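Prurero Hand-Painted Ornaments: Frequently Asked Questions

Who paints the ornaments?
Most are painted by Wiremu Hapeta at our Wandside workshop. Ewan Prendergast paints the lettering and does the varnishing. Both sign the base in pencil before the last coat.

What are they made of?
The figures are turned from linden wood and painted in gouache. The Kerslake birds are birch and weigh a little more.

Can I have a name added?
Yes. Names of up to 30 characters fit on the larger figures. Type the name exactly as you want it, including capitals. Personalized pieces can't be returned unless we made the mistake.

When should I order for Christmas?
Personalized orders close at the end of October. Plain stock ships until it runs out.

How many of the Trindimcombe Angel are there?
We painted 300 and won't repeat the design. Each has its number under the left wing.

How should I store them?
Wrap each one in plain tissue and keep the box somewhere dry. Attics get too hot for varnish. Don't put kitchen wrap directly against a painted surface, as it can stick and leave marks.

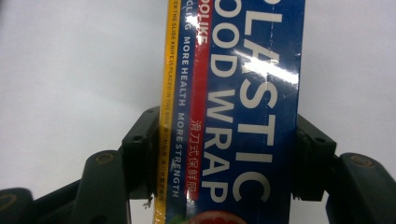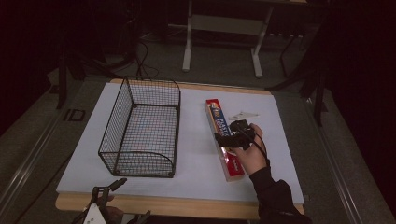 Can I clean an ornament?
Use a soft dry brush. Water will lift the paint wherever the varnish has worn through.

Mine arrived with a chip. What now?
Email us a photo within 3 days, along with your order number. Small chips can be touched up at no charge. For anything worse we'll send a replacement if we have one.

Do you sell unpainted blanks?
Only the small bell, item 734. It comes sanded, with the hanging loop fitted.

Can I visit the workshop?
The front room is open on Wednesday afternoons. Parking is on the street.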